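4.2 Does a tray make a table tidy?

Much of the advice on clutter rests on a simple claim: give people one container and the mess will sort itself out. Akpan puts this forward with little evidence, and the Drekurau guide repeats it almost word for word. We doubt it. A tray moves things a short distance, and the person still has to decide what belongs there. Our tabletop sets mixed food shapes, cleaning items and tools on purpose, so that no single rule would cover them all. 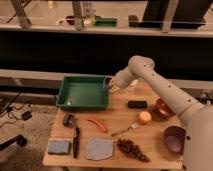 Fashola's sorting scheme asks for groups by use. That works for a sponge and a scrub brush, which most people would put together. It says little about a fork, and even less about a fork next to a piece of fruit. Is that a meal or a mess? The scheme has no answer, and we could not find one in the Ornonlow handbook either.

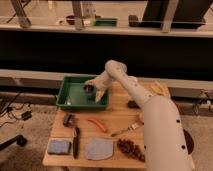
Figure 2. Green tray at the back left of the table, with a brush, a carrot-shaped item and a paintbrush still in front of it.

Supporters may reply that the groups sort themselves out as the table clears. We are not convinced. A paintbrush could go with the tools or with the cleaning items - the scheme permits both - and a folded cloth raises the same problem.
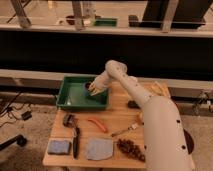 The choice of what to leave out deserves the same doubt. Fument treats an emptier table as a tidier one, yet a knife lying beside a sponge is no better placed because something else has gone into a tray. 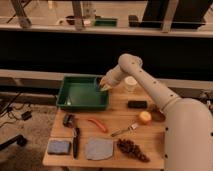
Things with no clear use, such as a pine cone, are harder still. Both guides would call it decoration and move on. We kept it as its own group and scored it separately in Section 5.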